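Print this page | E-mail this to a friend

Search Opinion
Enter keyword Go Advanced

In defence of the properly folded towel
Posted 5/31/26

So my sister-in-law rolls her towels. She rolls them like sausages and stands them up in a basket, and every time I stay over I have to sit on my hands so I don't take the whole lot out and fold them while she's at work. I know, I know. It's her bathroom.

But I do think folding is a thing worth being good at, and I'm going to spend my column on it, because back in April I wrote one grumpy paragraph about fitted sheets and got 177 e-mails. Most of them were about towels! Quite a few of you are rollers. One reader in Rezende keeps hers in a heap on top of the dryer and told me life is short. Fair enough.

My own position is this. A towel wants to be laid out flat on something bigger than itself, and it wants a smooth surface. A bed is hopeless. The mattress gives, the doona bunches up underneath, and you end up with one corner poking out like a shirt tail. For years I folded on the bed and thought I was bad at it. Then we had the kitchen redone and I started using the bench, and my cupboard has looked like a different person's ever since.

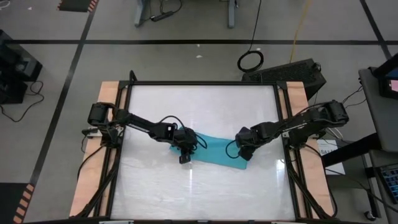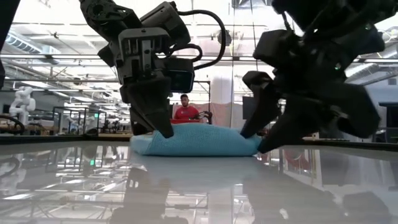
Blue cloth on a glossy white top.

A white top is my favourite for it, too. You can see the edges of the cloth straight away, any colour at all, and you can see whether the thing is square before you commit to the first fold. My mum had a speckled brown laminate and I swear half her tea towels were crooked because of it.

Then there's the question of thirds or halves. Halves are quicker – in half, in half again, done – but you get a big floppy square that slides off the pile. Thirds give you a nice rounded front to face the cupboard door, and you can grab one without bringing down its neighbours. The towels with a bit of texture to them, waffle and so on, puff up at the fold whatever you do. Let them. I used to press them flat with my forearm and they'd just come back up.

What I can't go along with is buying your way out of it. The Gelis shop on our main street has a plastic folding board in the window, and there's a whole storage system from Stidik with 797 possible combinations, according to the brochure. You do not need 797 ways to put away a hand towel. You need a clear bit of bench and the radio on.

Write and tell me I'm wrong. I'll be at my sister-in-law's for a week, so be kind.

E-mail this article | Print this article

Recent in Opinion
Usov pool hours: who are they for?
Fitted sheets and other grievances
3,000 signatures and still no footpath
Why I gave up on the good scissors
Letters: the colour of the new library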